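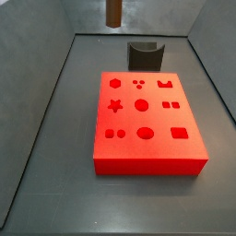

Bench notebook – Heltura workshop, December, entry 28

Started late, coffee first, then straight to the pegboard because I'd promised myself I'd stop putting it off. The question on the whiteboard is still the one from last month: which of the chores around this building would any of us hand over to an arm and then walk away from? I keep saying "putting things in holes" should be near the top of the list, because half of what we do all day is putting things in holes. Dowels, bits, plugs, the battery into the charger, the fork into the right slot of the dishwasher basket (I have opinions on that one).

The red board is a nice stand-in for all that. Nine cavities, three by three, and they run from the easy ones (round) to the ones I dislike on sight (the star, the notched one, the three little holes in a cluster). A toddler does this with one hand while yelling. I don't say that to be mean to the arm! I say it because the toddler gets to bump around, feel the edge, twist, and shove, and all of that is the hard part.

What I worked on today

Mostly the long cylinder. I like it as a starting piece because you don't care which way it's turned, so one whole kind of mistake goes away. You still have two ways to be wrong that matter: off to the side, or leaning. Off to the side is the one everybody thinks of. Leaning is the one that gets me, and a long peg makes it worse, since a tiny tilt up at the fingers is a big miss down at the board. Same thing as trying to get a broom handle back into its socket while holding it by the far end.

I went back and forth on gripping lower. Pro: less lean. Con: the fingers get close to the board and you run out of room. For now I'm staying high and going slow for the last bit. Slow is fine. If a machine can put away the drill bits overnight I don't care if it takes until breakfast.

Also reread my own notes from Vestau, where we tried the coat-hook thing. Same lesson scribbled in the margin back then, and apparently I needed to learn it again: don't judge a move by where it ended, judge it by how hard it had to push to get there. A plug forced into an outlet is "in" too, and I wouldn't want that one in my kitchen.

Chores, my current guesses

Loading a drawer of sockets, each in its own recess: close. The recess is round and has a bevel, the socket is heavy and doesn't squirm. I'd let an arm try this one with me in the next room.

Cutlery into a drawer tray: close-ish, if the forks come to it one at a time. They never do.

Plugging in a charger: no. The cable pulls on everything.

Lids on jars: I go back and forth. Setting it down flat is fine, starting the thread makes me nervous.

Putting a shelf pin in the hole way at the back of a cabinet: no, and I can't do that one either without swearing.

The Wysocka people think I'm too gloomy about the charger. Maybe so. Their argument is that you hold the plug and ignore the cable, and my argument is that the cable won't ignore you. We left it there.

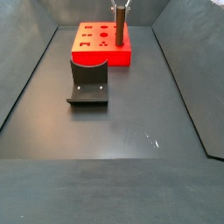 PEG AND BOARD: NOTES

Cylinder standing up in the right-hand part of the board, fingers still on the top end. I've stared at this setup a lot and what bugs me is the view. From this side the peg hides the holes behind it, so just when I'd most like to see the edge of the opening, there's a big dark stick in the way. People get around that without thinking about it, they tip their head or go by feel. I want to try a second view from the side before I change anything else.

The black cradle is right up against the front face of the board. I like the shape of the top edge for round stock, and the print lines don't bother me. Base is held with screws, good, keep it like that. Double-sided tape was a disaster on the Jimilen fixture and I'm not going back.

One thing I want written down for whoever picks this up: where the board sits matters. With it near the back there's lots of open floor in front, which is handy for parking parts, but less slack behind if a move runs long. I'd like a run of everything with it pulled forward, then compare.

To do

– Second view, from the right, low.
– Mark the board position on the floor so we can put it back in the same place.
– Write the settings on the lid of bin 6 (cylinder) and bin 7 (square pieces). Not on a sticky note.
– Leave the star for later. I mean it this time.
– Ask Wysocka if we can borrow the charger rig, so I can lose that argument properly or win it.

Log file is 674, same folder as always. Lights off, going home to load my own dishwasher by hand.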